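3.2 Conditioning of yarn samples

Greige cotton cones from the Landstead mill were kept in closed boxes until August, then rested before testing. Each cone gave two skeins. 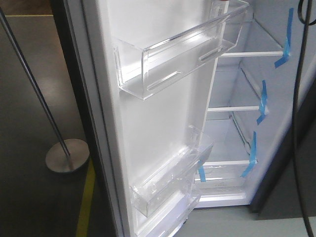

Figure 3. Open refrigerator with clear door bins.

Skeins were weighed before and after resting – the same balance was used throughout – and 164 were kept for the strength tests.

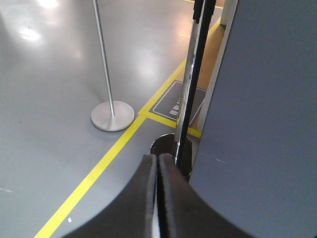
Saragih and Lau wound the remaining yarn by hand. Knots were cut out and the ends discarded.
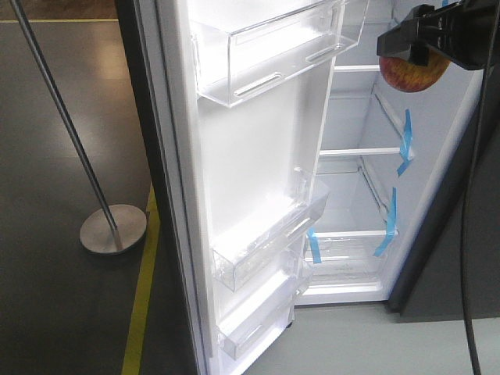 Figure 4. Refrigerator door, all three bins empty.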